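Melati Sopacua
December 9, 2019

I've packed orders at the Dinddale warehouse for 8 years, and since August we've had two robot arms on the small-parts line. People keep asking me if I'm scared for my job. Some days, sure! Mostly I'm annoyed that the easy work went first. The little boxes were when you got to chat with whoever stood next to you (half of what I know about this place I learned over those boxes), and now my whole shift is the heavy, awkward stuff. My back has noticed.

Management loves to say we've been "freed up" for better work. Okay, then pay us for it, and rotate us so the same people aren't stuck lifting all day.

What I'd really like is for the folks on the floor to get a say before the next arm gets bolted down. We know which jobs wear people out, and I don't think anyone upstairs could name them. I look at a simulated arm with its black fingers at one small green cube, over a long white counter, and I think, well, that was the nice part of my day. Start with the 50-pound bags next time and I'll bring the cake myself.
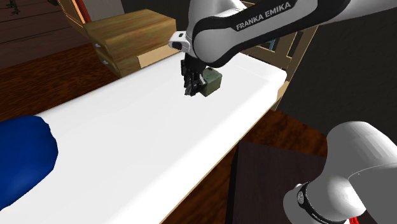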